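Bidix folding screen, three panels – four stars from me

I went back and forth on this one for ages. We have one big room that has to be dining room, laundry corner and office all at once, and I wanted something to break it up without calling in a carpenter. I looked at a Räsänen screen first (gorgeous, but way out of my budget) and then ordered the Bidix from Fandside, who had it at my door in 5 days.

Setup took me two tries. The hinges come already attached on one side, but the screws for the other side are tiny and I dropped half of them under the radiator! After that it went fine, and I can fold the whole thing up by myself.
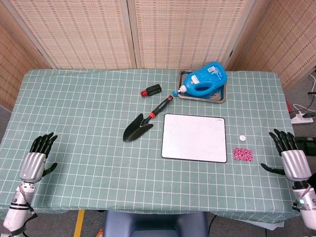
What I like most is the light. My old Litinov was solid fabric and made the back half of the room feel like a closet, so I'd end up shoving it against the wall by December every year. With a weave you still get some daylight coming through – and on video calls it looks so much nicer than my coat rack.

Now the grumbles. It does collect dust (a soft paintbrush works better than a duster), and the feet slide on bare floors, so I stuck felt pads on. One star off for the feet. I'd still buy it again, and I'm thinking about a second one for the bedroom.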